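Trindade Cell Planning Files

README, last revised 12th June
Maintained by Lindalva Dantas. Purchasing questions go to Xuelian Hao.

What this folder holds
The equipment list, quotes and spare parts plan for a robot cell that handles processors on server motherboards. Arm, gripper and wrist camera are budgeted as one unit. Fixtures and consumables are separate.

Files
budget.csv: one row per line item, with supplier, unit price, lead time and status
quotes/: PDF quotes from Arkberg (arm and gripper) and Clikberg (wrist cameras)
spares.csv: parts to keep on the shelf
photos/: wrist camera stills showing the working area

Budget columns
Prices are in US dollars before tax. Lead time is in days. Status is one of open, quoted or ordered. Leave a price blank if no quote has come in; a zero is read as free of charge and throws off the total.

Quantities
The plan covers 2 cells. Spares include 3 sets of gripper fingers and 40 socket screws for the linkages. Scrap motherboards for practice come from Rallo and are listed at shipping cost only.

Gripper clearance
Check any replacement gripper against the chassis before asking for a quote. The fingers have to reach the CPU socket with memory slots close by.
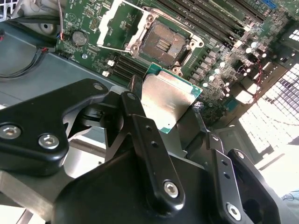
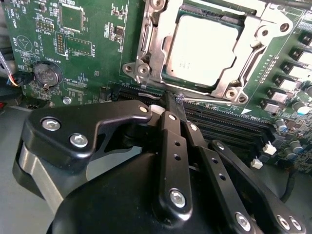

Open items
The Arkberg quote leaves out the mounting plate. Ask for it as a separate line.
Clikberg has two camera cables on offer and the longer one is not priced yet.
Installation labor sits under "other" until Xuelian assigns it a cost code.

Changes
Edit the CSV files directly and put your initials in the notes column. Keep superseded quotes in quotes/old.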